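Section 4: Covering and Decorating a Two-Tier Party Cake

Read this section through before you take the cakes out of the refrigerator. The Ukau turntable must be assembled as described in Section 2, with the brake on.

You will need:
Two cakes, leveled and filled
Buttercream for the thin first coat
Rolled fondant
Rovari smoothing paddle, large
Cake boards, one per tier
Support dowels
Cornstarch in a shaker

4.1 First coat

1. Set the bottom tier on its board and center the board on the turntable.
2. Release the brake.
3. Spread a thin coat of buttercream over the top, then the sides. Crumbs in this coat do not matter.
4. Scrape off the extra with the straight side of the bench scraper.
5. Chill until the coat is firm to the touch.
6. Do the same for the top tier.

Note: If your kitchen is warm, as ours is all through August, chill the tiers one at a time and leave the other in the refrigerator until you need it. 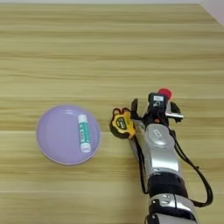
Fondant dries out quickly once it is unwrapped, so color all of it before you roll any. Knead in the paste color with a toothpick, a little at a time, and keep the finished pieces in closed bags. For the top tier of a baby's first birthday cake we use a light lavender, the shade of the plate with the glue stick on it. It takes very little violet paste to get there. The color deepens as it rests, so stop while it still looks too pale.

4.2 Covering the tiers

1. Dust the mat with cornstarch.
2. Roll the fondant to an even thickness, giving it a quarter turn after every few passes.
3. Lift it over the rolling pin and lay it across the tier.
4. Smooth the top first with the paddle, then work down the sides.
5. Trim at the board with the Rovari wheel cutter.

Caution: Do not pull the fondant down to make it reach. It will tear at the top edge. Gather it up, knead it and roll it again.

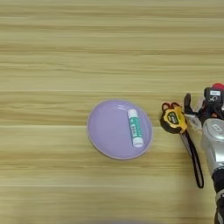
Round lavender plate on a light wooden tabletop.

4.3 Stacking

1. Mark the outline of the top tier on the bottom tier with a toothpick.
2. Push in 4 dowels inside the outline, mark each one level with the fondant, pull them out and cut them to length.
3. Put the dowels back and spread a spoonful of buttercream between them.
4. Lower the top tier, on its own board, with two wide spatulas.
5. Pipe a border around the join.

Note: Mehwish Lashari tested these steps with a thicker dowel and had no trouble, but the cut has to be square or the tier will lean.
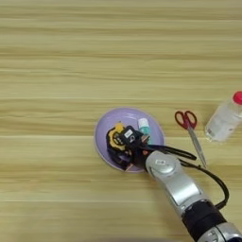
Once the border has set, leave the cake alone for a while before you add figures. Sugar animals, bows and name plaques are best made the day before and left to harden on parchment. Attach them with a dab of water on the back. Anything heavier than a cookie needs a toothpick through the base, and every toothpick must be taken out before the cake is served to children.

Replacement wheels for the cutter are listed in Section 6 under part 328.

Section revised 9/26/19, Danilo Dagdag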